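Cloudy gray patch on a light wood tabletop, can it be fixed without sanding?

Asked by mveloso in Furniture and Finishes
361 views, 2 answers, 1 comment

I have a Jirkero work table that I bought secondhand in March. The top is pale wood with a clear finish that feels close to matte. I don't know what species it is. The seller thought maple, a neighbor said ash, and the Jirkero paper that came with it only says "light hardwood, clear coat."

For most of the year I cleaned it with a damp cloth and nothing else. Two weeks ago I used Pleltska spray on it because I had run out of dish soap. I sprayed it directly on the table, left it while I answered the phone, and wiped it off after ten minutes or so. The next morning the area near the wall looked dull to me, and if I bend down and look along the top toward the window I can see a cloudy area the size of a dinner plate. From straight overhead I can hardly find it.
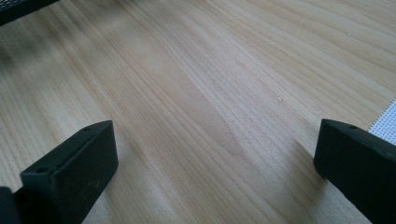
The tabletop, with the grain running on the diagonal.

What I have tried so far: wiping with plain water, wiping with water and one drop of dish soap, and drying with a microfiber cloth. The soap may have helped a little, or I may just be used to it now.

My questions:

1. Is this residue from the spray, or has the finish gone bad?
2. The middle of the top has a band that is warmer and a bit pink next to the rest. It was like that when I got the table. Is that a stain I should also be treating, or is it the wood?
3. If I have to refinish, can I do only the one area?

I would like to avoid sanding. The table is in an apartment and I can't take it outside.

Margarida Veloso

Answer 1
Posted by oldbench, marked as helpful

Taking your second question first, leave the pink band alone. Color like that follows the grain, and in your photo it runs the same way as the lines around it, with the curved figure in it. That is how the board was cut. A spill doesn't follow the grain that neatly. Maple and ash can both have warmer streaks, so it won't settle which one you have, and for cleaning purposes you don't need to know.

On the cloudiness, I can't judge from a photo taken that close. The upper left does look grayer, but that part is blurred and there is shadow in it, so I wouldn't go by the picture. Your test of looking along the top toward the window is better. Do it again after each step below.

Start with residue, as it is the easy one. Spray cleaners often leave a film if they dry on the surface.

Mix a teaspoon of mild dish soap into a quart of lukewarm water. Wring the cloth out until it doesn't drip. Wipe with the grain, the whole top and not just the bad area, then go over it with a second cloth and clean water. Dry it right away. Wait a day before you look at it.

If the haze is lighter, do it once more. If there is no change at all, try a little mineral spirits on a white rag in a spot you don't see, such as the underside of the edge if that has the same finish. Open a window and keep it away from the stove — and lay the rag flat to dry outside afterward, don't ball it up in the trash. If the test spot is fine, do the cloudy area.

If it is still cloudy after that, the finish itself has probably taken some damage. Then it depends on what the coating is. Oil or wax can be touched up in one area. Lacquer or polyurethane usually shows an edge where the repair stops, so most people do the full top.

Answer 2
Posted by tk_26

I had the same thing on a desk and put Vilela paste wax on it. Looks good now. You have to redo it every few months. Don't use steel wool.

Comment on Answer 2
Posted by oldbench

Wax can hide light haze, but I would get the cleaner residue off first or you seal it in. It also makes recoating harder later, as polyurethane doesn't stick well over wax.

Update from mveloso, 2022-12-06

I did the soap and water twice, a day apart, over the full top. The haze is mostly gone. There is still a faint dull area by the wall if I look for it in the morning. I tested mineral spirits under the edge and nothing happened to the finish, so I will do the top on the weekend when I can keep the windows open.

I left the pink band as it is. The Pleltska spray is now only for the bathroom tile.

Related questions
Water ring on oiled oak shelf
Can Jevero hardwax oil go over an old clear coat?
How to tell lacquer from polyurethane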